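Bin cell notebook, Karis bench
9 Nov 2024
Wrist cable loop fault, second entry

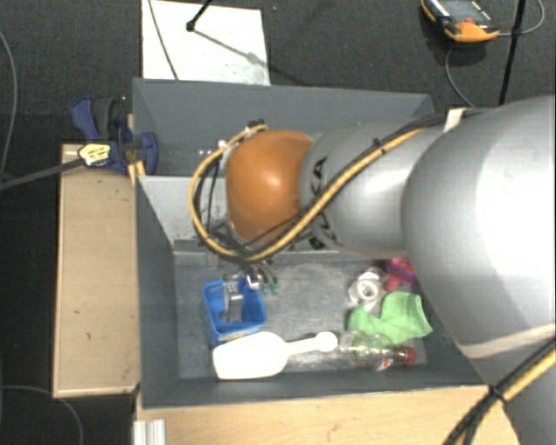

KUKA over the two-compartment bin, gripper down by the blue basket. Cable loop to the left of the orange wrist housing.

Picking up from Zinhle's note in March, where she wrote that the gripper "drops out now and then on the left side" and we left it at that because it cleared itself. It no longer clears itself. Today it stopped the cell twice before lunch and I have taken it out of automatic running until the cable is sorted.

What happened, in order.

First stop. Normal picking run, mixed objects, front compartment. The arm had come down at the rim of the basket and closed. On the lift the wrist started to turn and the controller lost the gripper. Message was the usual communication timeout on the tool. The arm did what it should and stopped where it was. The gripper stayed closed, and the part stayed in it. I waited, acknowledged the message, and the gripper came back with no other complaint. Wrote it down and restarted.

Second stop. Same message, but this time the gripper opened when it came back. The part fell into the front compartment from a bit above the basket rim. It landed flat and did no harm. I don't like it though. If that had been over the edge of the bin and one of us had been reaching for the clamp, it would have been a hand or a foot. Pressed the stop, went and got Dumisani.

The run log has 267 picks since the last time the counter was cleared, with 2 tool timeouts, both from today. Zinhle's ones in March were before the counter was reset, so I can't compare properly. Her note only says "now and then".

Looking for the cause

Dumisani's first thought was the power supply, because the last dropouts he chased on the Lemham cell were a tired supply. We put the meter on the floor behind the bin and clipped on to the tool supply at the cabinet end. It sat steady with the arm parked and steady with the gripper opening and closing. We jogged the arm through the picking positions by hand at reduced speed and it was still steady. So the supply is fine as far as the cabinet, and I am happy to leave it alone.

Then the cable. We jogged the last axis slowly with the tool status page open. Turning one way, nothing. Turning the other way, the loop beside the wrist draws in and the status flickers, then goes red, then comes back as you carry on. Did it several times and it went at nearly the same angle each time. Holding the arm still at that angle and pressing the loop with a gloved finger (drives off, stop pressed in, Dumisani at the pendant) also made it go. Pressing the yellow cable further back along the arm did nothing. Pressing close to the connectors did it every time.

So it is at or just behind the connectors at the end of the loop, and almost certainly a conductor that is going inside the jacket. The connectors themselves are tight. I undid the tool one and looked at the pins under the lamp and they are clean and straight. Put it back, did the ring up, same fault.

Why there

The loop is wide but it is not free. The tie on the narrow link holds the lines, and everything past that has to take all of the wrist turn. When the arm works on the right side of the front compartment there is plenty of slack. When it goes to the basket on the left and turns to line up with a long part, the loop is pulled short and the bend ends up hard against the connector. The basket was moved to the left in the spring to leave space for the soft items and the bottle. I moved it. I checked for collisions and never thought about the cable.

Dumisani also pointed out that the path planner picks whichever turn is shorter for the last axis and knows nothing of the loop. Quite right. There is a limit in the settings but it is the robot's own, and the cable runs out of comfort well before that.

Gripper opening on reconnect

This is the part I would call a safety matter, and I have logged it as one. The gripper is set to go to its home position when it comes back on the bus, and its home is open. That setting was the factory one and we left it. Changed today to hold last position. Tested with a piece of foam in the fingers: pulled the connection at the cabinet, put it back, foam still held. Repeated it with the arm in three other positions, same result.

It still has to be tried with a heavy part. The foam weighs nothing and proves only that the command has gone.

Done today

Cell locked in manual, reduced speed. Tag on the pendant with my initials.
Gripper restart behaviour changed, old settings file kept beside the new one.
Soft limit on the last axis brought in so that the loop can't be drawn tight. Some picks near the left wall will now be refused. That's fine for the time being.
Spare tool cable ordered from Radebe. They quoted 2,000 for the plain one and 3,000 for the high-flex one with the moulded end. Ordered the high-flex.
Told the Arnport people their trial will be late.

To do

Fit the new cable when it comes. Move the tie on the narrow link back a little and see whether the loop still clears the bin wall on the left. Zinhle thinks it will catch on the partition if we give it much more length, and she may well be right, so do it slowly and with the bin contents out the first time.

Check the lower bundle as well, the one further down the arm with the zip tie. No fault seen there but it is the same age.

Ask Zinhle whether the March dropouts were before or after the basket was moved. If they were before, my explanation has a hole in it.

Put the meter back on Dumisani's shelf.

Later, same day. Zinhle rang. Her dropouts were before the basket went left, but she was picking from that side by hand-taught points at the time, with the wrist turned the same way. So it holds up. She also says she once heard a faint click from the wrist as it turned and took it for the gripper. Neither of us has heard it today. Will listen for it with the new cable on.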